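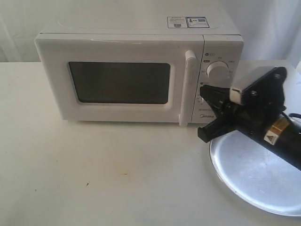
## Visit notes: Dandton, manipulation software group

October, morning session. The group at Dandton writes the perception and planning layers for kitchen appliance tasks. I went to look at how they handle rotary controls, as our own stack at Wukereck still treats a knob as a small cylinder to be grasped.

Their planner, Plondex, represents a dial as an axis, a radius and a table of detent angles. Grasp candidates are generated around the axis and scored on wrist clearance against the door handle and the front edge of the appliance. Generation is capped at 40 candidates. If all of them fail the clearance check, the base pose is changed and the search repeats.

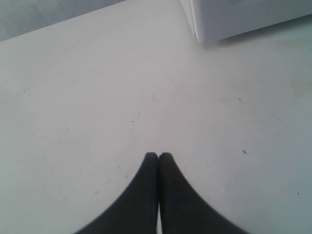 Localization is done in two passes. The first fits a box model of the appliance to the point cloud from a fixed view. The second uses the wrist camera only, and corrects the box pose from edges of the casing. White casing over a pale work surface gives weak contrast at the base, so the fit there leans on the contact shadow. I asked whether that breaks under different lighting. It does, and they re-tune one threshold per site.

The regression set has 348 recorded approaches. A replay takes 27 minutes on one workstation, and every merge to the control branch has to pass it.

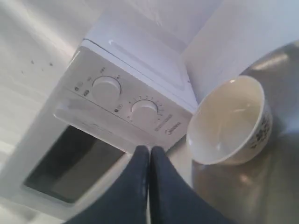

Dial reading is a separate module. It unwraps the ring of printed marks into a strip and matches the strip against a template for the appliance. Oblique views are the hard case: foreshortening squeezes the marks on one side, and the match score falls off quickly. The module then reports no reading, and the planner requests a new viewpoint.

Control during the turn is impedance-based, with stiffness lowered about the dial axis. Torque limits come from a config file derived from the Tavares driver defaults. The file has no schema, and I would want one before using it. 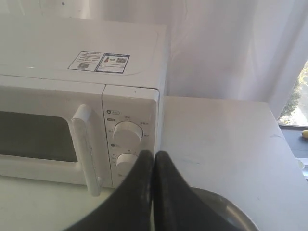

*Wrist camera view, fingertips in front of the lower dial.*

Open items to follow up:

- Log format. Joint states and images have separate clocks, with an offset of up to 5 ms.
- Template creation is manual for each appliance model.
- Whether the viewpoint request can be called without the rest of Plondex.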